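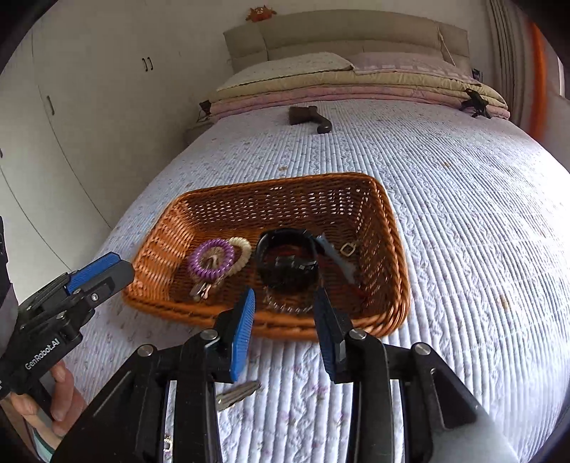
Keys, watch and wicker basket on the sprigged bedspread

Washing a big old quilted bedspread at home in winter

Posted in Laundry and Linens by Ngan-ling Lai, 2022-12-09

Hello all! I've been reading this board for ages and finally have something to ask. I've been given a bedspread by my aunt in Honosside and I love it to bits. It's white, quilted in long narrow channels, with tiny lavender-coloured flower sprigs scattered over it. She had it on the spare bed for years and then in a blanket box, and she says it was last washed "a good while ago", which from my aunt could mean anything.

It smells of blanket box. Not horrible, just cupboardy. The fold lines have gone a bit yellow as well, and there's one tea-coloured patch near a corner that might really be tea. The label has been cut out so I have no idea what the filling is. It feels light and a bit springy, if that helps anyone guess. The cover feels like cotton but I wouldn't swear to it.

My machine is a 7 kg Nenar, the basic one that came with the flat. I can get the bedspread into the drum dry, but it's a squash. I've no garden, only a bath with an airer over it and a radiator in the hall. The launderette on Chou Street has the giant machines but I'm nervous of how hot the dryers get, as I once turned a very nice cardigan into something for a teddy bear.

So: machine, bath or launderette? What temperature? Will the little flowers run? And how on earth do I dry it in December without the flat smelling like a pond? I don't mind putting the work in, I've got a whole free weekend and a lot of enthusiasm. I'd just like it to come out still looking like itself. It's already on my bed, I couldn't wait, so it's also now where I dump everything when I get in.

Thank you in advance!

marrowfat_pete

Just bung it in at 40 with normal powder. I've washed all ours that way for years. If it fits it fits.

TheLinenPress

Oh, lovely, I do envy you an aunt with a blanket box! I've washed a great many of these, first my gran's and then other people's when word got out, and they're tougher than they look as long as you don't rush the drying. Long answer coming, put the kettle on.

Start with the colour. Find a sprig near the hem on the back, or wherever a mark would show least, and press a wet white cotton hanky on it with a drop of the detergent you mean to use. Leave it ten minutes with a jar on top. If the hanky comes up clean you're nearly always fine. Try it again with warm water, though, as I've had a print sit there good as gold in cold and then let go the moment it got warm. If any lilac comes off, stop there and stick to cold water, a quick wash and no soaking whatsoever.

Then the stitching. Lay it out in good light and run your hand along the channels. You're feeling for places where the thread has snapped and the filling has started to wander. Channel quilting is nice and secure when it's whole but one broken row can open up a long way in the wash, and then you get a lump at one end and nothing at the other. Five minutes with a needle and white cotton thread now saves you an evening of swearing later. Small running stitches through the old holes if you can see them. Do check the binding too, they always go at the corners first.

As for the filling, light and springy sounds like polyester to me, which would be good news. Old cotton wadding feels flatter and denser and sort of drapes, and it gets monstrously heavy when it's wet. If you find a gap in the binding you can tease out a wisp and look. Cotton comes apart in short soft tufts like the stuff in a first aid box. Polyester pulls out in long slippery strands and has a bit of a shine. Wool smells of sheep when it's damp, you won't be in any doubt.

If it's a squash dry, please don't use your own machine! Sorry Pete. Getting it through the door isn't the test. It needs room to flop over on itself or the water never gets to the middle, the detergent never gets out, and you end up with stiff grey streaks along the folds. I like to be able to put my whole arm in on top of the dry bedspread and still wiggle it.

I'd do yours in the bath. It's brilliant fun if you're in the mood, and you can see exactly what's happening.

Clean the bath first and rinse it about three times, any trace of bathroom cleaner can leave a mark. Lay an old cotton sheet in the bottom with the ends hanging over the sides, that's your stretcher for lifting later. Fill to halfway with lukewarm water and dissolve a small amount of liquid detergent in it before the bedspread goes anywhere near. I use Wenum wool wash because it's what our corner shop has, but any gentle liquid without brightener will do. Fold the bedspread in loose concertina pleats along its length and push it under. Then roll your trousers up and tread on it, slowly, as if you were doing grapes. The water will go the colour of weak tea and you will be both disgusted and delighted.

Let it sit for half an hour, tread again, drain. Push the water out with the flats of your hands and don't lift it by a corner, wet quilting weighs a ton and that's how stitches go. Then rinse, and rinse again, and keep going until the water has no bubbles in it at all. It always takes more rinses than I've got patience for. On the last one I put in a small cup of white vinegar, which sees off the last of the soap and most of the cupboard smell. The vinegar smell goes as it dries, I promise.

For the yellow fold lines, if your sprigs passed the hanky test, try an oxygen bleach soak (the powder sort, never chlorine!) at the strength on the tub. Give it an hour, have a look, and give it another hour if it's going the right way. Some old folds never go back to white and you do stop seeing them. The tea patch can have a bit of the same powder made into a paste and dabbed on first. Dab from the outside towards the middle, no scrubbing, you'll rough up the surface and then it'll catch the light for ever more.

Drying is the bit I'd give the weekend to. Once it's drained, gather up the sheet and let the whole bundle sit over the plughole for an hour. Then roll it in dry towels, all the towels you own, and kneel on the roll. Change towels and do it again. You'd be amazed what comes out.

After that, spread it flat over the airer with the bars as far apart as they'll go and a dry sheet draped over the bars first, so you don't get rust or ridges. Window open a crack, door shut, and a fan pointed along it, not at it. A dehumidifier is even better if you can borrow one. Turn it every few hours and shake it gently so the filling loosens. Please keep it off the radiator, the part touching bakes and everything else stays damp, and that's your pond smell right there. It'll feel dry on the outside long before it's dry in the channels. Pinch a few along their length and hold them against your cheek, and if they feel cool it's still wet in there. Give it another night.

Do come back and tell us how you get on!

hallway_hettie

Agree with nearly all of that, and I now want to tread on something. I'd put in a word for the launderette though. I did a king size in one of the big drums in April and it came out beautifully, and I didn't have to crawl about with towels. Things I learned:

Go early on a weekday when it's quiet and you can have a look inside the drum. Someone before me had washed a dog blanket and I was very glad I checked. Run your hand round the rubber seal too.

Take your own detergent. The stuff in the dispenser was heavily perfumed and my friend's throw still smelled of it weeks later.

Choose the gentle wash, 40 at the very most, lower if your hanky test made you nervous, and pay for an extra rinse. The one in our town goes up to 90 and the buttons are right next to each other!

With the dryer, ask which setting is the lowest. Ours just said "low" and it was fine. I put it in for ten minutes at a time, took it out, shook it, turned it over, back in. Clean tennis balls in socks help the filling fluff up. I stopped while it was still a bit damp and finished it on the airer overnight at home. It hadn't shrunk that I could tell, but mine was polyester, I'm not certain I'd risk it with cotton wadding. Forty minutes in the dryer all told, and the rest was just waiting.

One more small thing, now it's living on your bed. Mine gets snagged by everything. Bag zips, bracelet clasps, the buckle on my bag strap. Quilting thread is very easy to hook and then you've got a loop standing up. If you do pull one, don't snip it! Ease it back through from the reverse with a fine crochet hook, or thread a needle behind it and draw it down. I've got a basket for my bits and pieces as well and I've put felt on the bottom of it so the cane doesn't catch. It took two minutes with a glue gun and I was so pleased with myself that I did the fruit bowl.

Ngan-ling Lai

You are all wonderful, thank you! I did the hanky test this evening, cold and then warm, and not a speck of lilac on it. Found one row of stitching gone near the foot end, so that's tonight's job. There's a little gap in the binding there too and the wisp I pulled out was long and slippery, so polyester it is. I'm going for the bath. My neighbour has a dehumidifier and says I can have it until Christmas if I give her a go of the treading. Pete, I'll do the pillowcases your way.

marrowfat_pete

Fair enough. Ours are only singles to be fair. Do empty the pockets of your trousers before you roll them up, I've lost a phone like that.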